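Small Drawers, Steady Hands: Bench Tips From Our First Months With Grippers

We started on the gripper benches at Prornine in March, and I have loved it more than I expected to (thirteen of us share the stations now). Opening and closing little drawers all day sounds dull, but it's a knack, and a fun one! 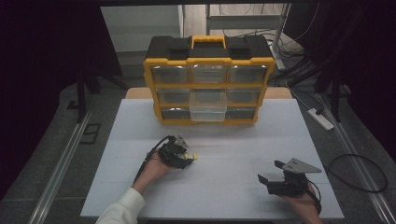 Setting up the bench

Stand the parts organizer toward the back with the drawers facing you, and keep the space in front of it clear. Both grippers need room to swing in. Fold the carrying handle down if yours folds, and check that the lid is latched.

Run your cables over the wrist or down past the hand before you start. Twelve seconds of fussing saves a lot of tugging later.

Working the drawers

Pull straight, slow down at the halfway point, and let go before you reposition. If a drawer sags, close it and try again. Don't fight it!

Swap jobs every 90 minutes. My forearms used to ache by lunch, and now they don't.

What's different for us

The old sorting shift meant 700 screws by hand and a sore neck. These days the Oretska line takes the bulk sorting, and we spend our time on the fiddly moves and on setup. People who never touched the machines are suggesting changes to them, and I think that's terrific.

Spare fingertips are in the cabinet by the Escobar door. Please sign them out.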